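Re: [compost-chat] Slimy bin, fruit flies, help!

Hi all,

Oh, I feel for you! My Voltden tumbler went exactly the same way in February, and I was this close to putting the whole lot out on the nature strip. Quoting the relevant bit so it doesn't get lost in the thread.

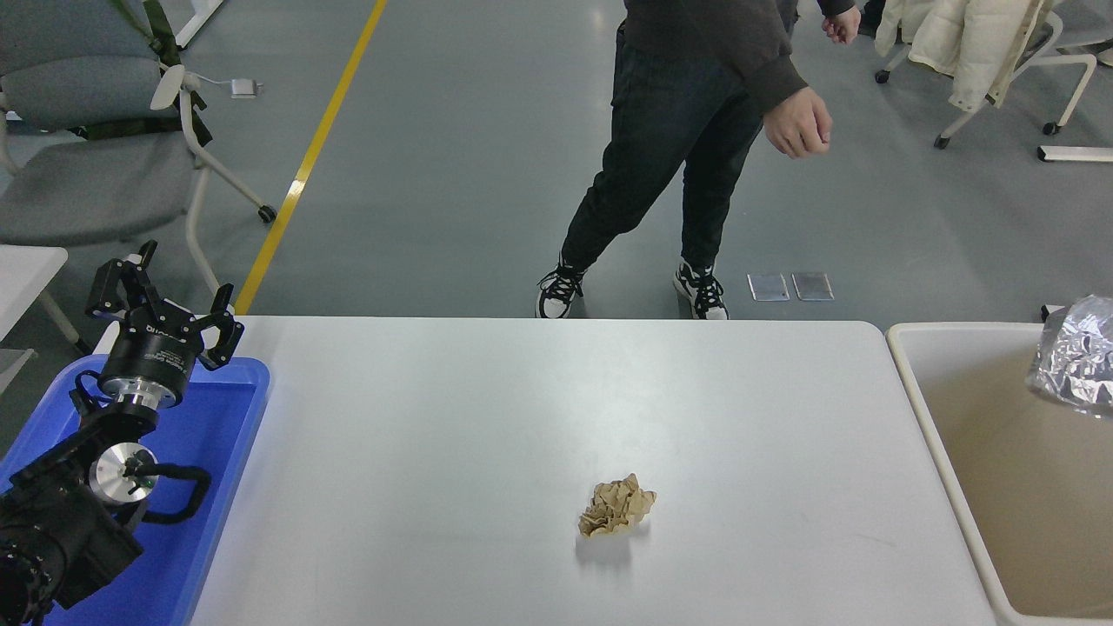
> Mine's been going since spring and it's just grey sludge now.
> I put in a caddy of kitchen scraps every couple of days, mostly
> fruit, and there's a cloud of flies when I lift the lid. Do I
> start again or can it be saved?

Definitely save it. You've got heaps of wet stuff and hardly any brown, so stop feeding it for a fortnight and mix in a good 30 litres of dry leaves or shredded cardboard -- more if it still stinks. I ended up raiding the gutters at the Coltesar hall for mine.
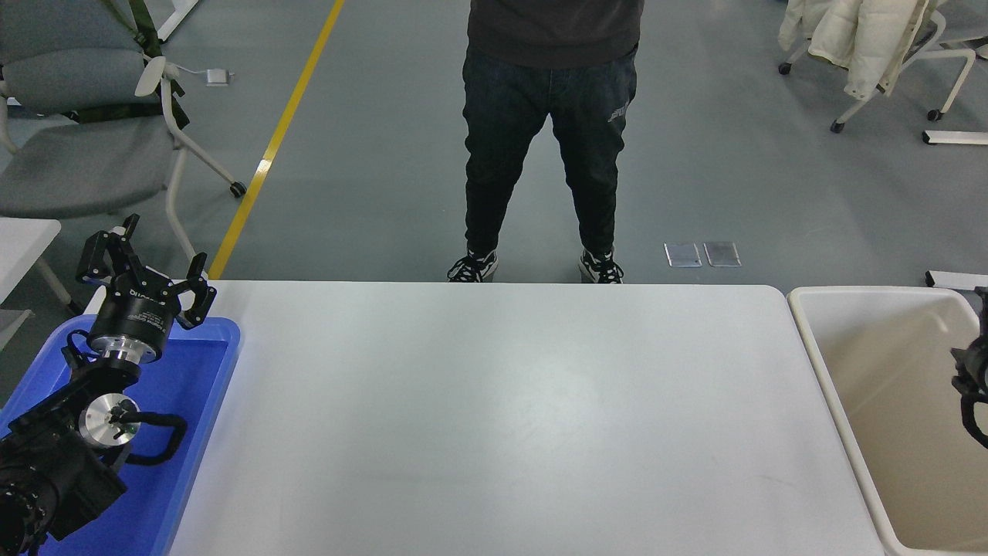

WHAT I PUT IN NOW

Two handfuls of brown for every handful of scraps, near enough. Citrus in small doses, no bread (rats!). 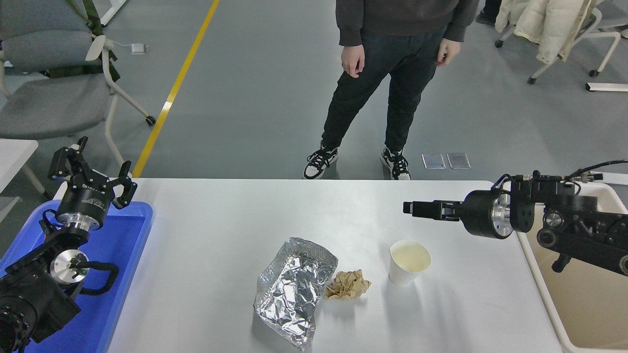
Browns are the bit I always ran short of in summer, so I've got a garbage bin of them by the back door now. Plain brown paper scrunched up in a wad is great in there, it keeps little air pockets going. A paper cup I'd leave out, as plenty of them have a plastic lining, and foil trays go in the recycling once they've had a rinse.

Give it a turn every few days and tell us how you go!

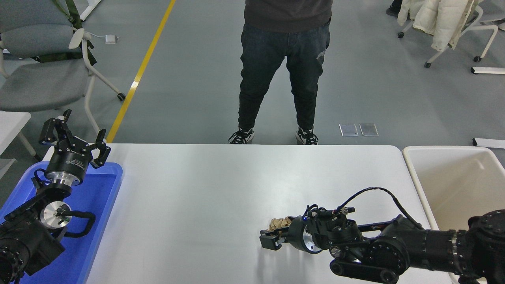
shedwren

PS Is anyone doing the Aasen mulch run again this year? I've got the trailer back and could take a load as far as Coltesar.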